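Thread time! I finally sorted the chopsticks and I'm far too pleased about it. Thu 12 January, kettle on, counter wiped, off we go.

1/ Background: every pair in this flat has spent years loose in the drawer with the tin opener. You'd reach in for two that matched and come out with a skewer. No more – they're going in a pot on the counter where I can see them!

2/ First up, my favourites. I bought them at the Jirner market last March and I still love the pattern on the thick end. Such a cheerful little red flower, and then those thin curly lines. 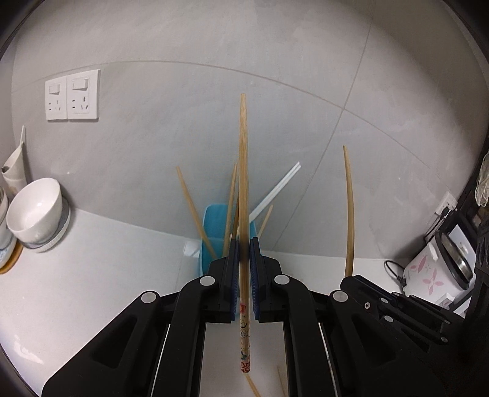
Flower end down, blue pot behind.

3/ The pot is a Rirnex one and it's plastic, so it can go straight in the sink. Blue was the only colour left and now I wouldn't swap it. Looks great against a grey wall.

4/ House rule from today: wooden ones and white ones can share. I did think about splitting them up (the top is divided, after all) but I like them leaning all over the place, and it's so much quicker to grab a pair.

5/ Pairing up is the fun bit. Lay them side by side, check the patterns, check the lengths, tips together. I put the radio on and completely lost track of time.

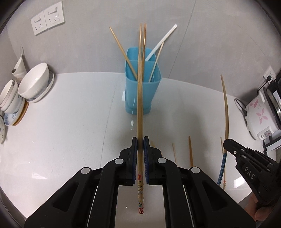
A patterned pair together, with the teacups and plates over on the left.

6/ Yes, the crockery is next. I'm very fond of that gold-rimmed cup and the blue-and-white plate, and they deserve a proper shelf. I've got my eye on a little Vellex rack, if it fits under the sockets. Measuring tomorrow!

7/ If you've got a good way of storing small plates, please tell me – pictures very welcome. Noodles for tea tonight, obviously.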